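**Second arm or new gripper, need to decide by tonight**

**wan_bench** · November 7, 2024
Budget form closes tonight and I've got one line left on it. Either we put the money towards a second arm (not this year's money alone, obviously, we'd carry it over) or we get a decent gripper for the sim-to-real kitchen work. Quote from Losby for the gripper is 819 plus delivery. Forora came in at 1000 but with fingertips and a spare cable. Opinions pls, quick ones.

**kettleside**
Gripper. No contest. Two arms and the same fingers, you just drop things twice as fast.

**mrs_tolley**
Disagree. Every evening is one person driving and the rest of us watching. Save for the arm.

**wan_bench**
Fair. But look at what the kitchen task asks for at the moment:
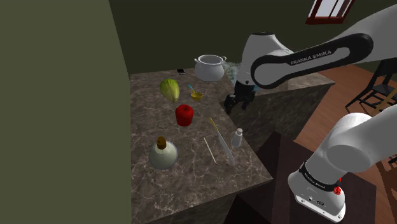

**Kakodus Robotics Club – Manipulation Group**

Knife, skewer, pepper, pot with the two loop handles, spoon in the yellow bowl. All on one worktop. I'd want the fingers sorted before we buy real versions of any of it.

**kettleside**
The skewer alone makes the case. Thin thing flat on stone, try getting under that with the stock fingers.

**dov_r**
Why are we planning spend off a render though. Marble in sim has whatever friction you typed in. Could be you need a 410 set of soft tips and not a whole gripper. Anyone priced that?

**wan_bench**
410 is tips only, from Losby, and they woudn't confirm the mount fits ours. Asked in September, still waiting.

**mrs_tolley**
So chase them before spending twice that??

**Yuk-lan Mok**
I do the accounts so, practical bit. Carry-over is capped at 500. Anything above that goes back to the general pot. So "save for the arm" means 500 at most and we ask again next year.

**mrs_tolley**
Ah. Didn't know about the cap. Still think the arm matters more, but ok.

**dov_r**
Tips plus carry the rest? Leaves us something if they don't fit.

**kettleside**
Also leave the knife out of the first real shopping list please. Blunt dummy or nothing.

**wan_bench**
Agreed on knife. Ringing Losby at lunch about the mount. If they say yes its tips, if they say no or don't pick up I'm putting the 819 one on the form. Yuk-lan can you hold it open til six?

**Yuk-lan Mok**
Half five. And put delivery on its own line this time.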